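Desk organizer

A desk organizer is a small container, usually divided into compartments, that keeps everyday odds and ends upright and within easy reach. It belongs to the same big family as the pencil cup, the letter tray and the drawer insert, and most households own at least one of them, even if they call it by some other name entirely.

The divided type has tall, narrow compartments standing side by side, open toward the user, often with a low lip along the bottom so that little bottles and tubes don't wander out. Plastic is the common material, and the panels are frequently perforated, which keeps the piece light and makes it pleasant to look at. A scalloped upper edge is a popular bit of decoration.

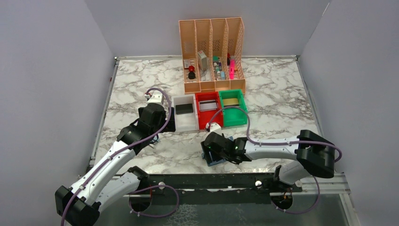
Many people like to pair an organizer with a few loose bins set in a row in front of it. The bins take the flatter, blockier things that would topple in a tall slot, and choosing a different color for each one makes it easier to remember what goes where — a habit that children in particular seem to enjoy. In Pernthorpe, where the market sells organizers and bins side by side, the two are traditionally bought together in August, before the school year begins.

See also: Drawer insert; Letter tray; Pencil cup; Storage bin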